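3.2 Which cloths we kept, and why I changed my mind about script

I should admit up front that I came into this part of the study with a bias. I grew up around plain tablecloths, and I figured printed lettering on household fabric was the sort of thing people bought once and then hid in a drawer. So when we sorted the cloths from the Clandero and Tapia households, I put the lettered ones in a pile of their own and more or less expected to skip them.

That was a mistake, and it cost us two weeks. When I went back through the interview notes, the lettered cloths came up again and again, mostly in stories about kids. People remembered tracing the characters with a finger while the grown-ups talked. A few had learned their first characters that way – often the wrong way up, depending on which side of the table they sat on. We had 600 pages of notes by then and I'd coded nearly all of them under "meals," so I had to start over with a new code for "reading at the table" (my co-workers were very patient about it).

The other thing I'd missed is that these cloths get used for everything. They're play mats, ironing covers, something to throw over a cold floor. Flowing, cursive print seems to get this treatment more than neat block print does, and I have a guess about that, which I'll get to in Section 4. Figure 2 shows the kind of pattern I mean. 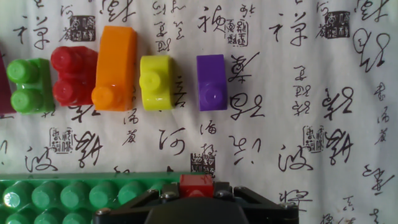 Figure 2. Cursive calligraphy and small square seal-style stamps, printed in black on a white cloth, with toy building blocks on top.

Now, on to the coding itself. We scored each cloth for density of print, size of the characters, and whether the text could be read as text at all. That last one was the hard one! Two of us scored every cloth separately, and we disagreed on 18 of them, nearly always over cursive. One reader would call a passage legible and the other would call it decoration. We talked those through and kept both scores where we couldn't settle, so the Ornden tables in the appendix have a split column.

I also dropped the Fokon cloths from the legibility scores. They'd been washed so many times that we were really scoring the fading, and I didn't trust my own numbers. They stay in for the interviews.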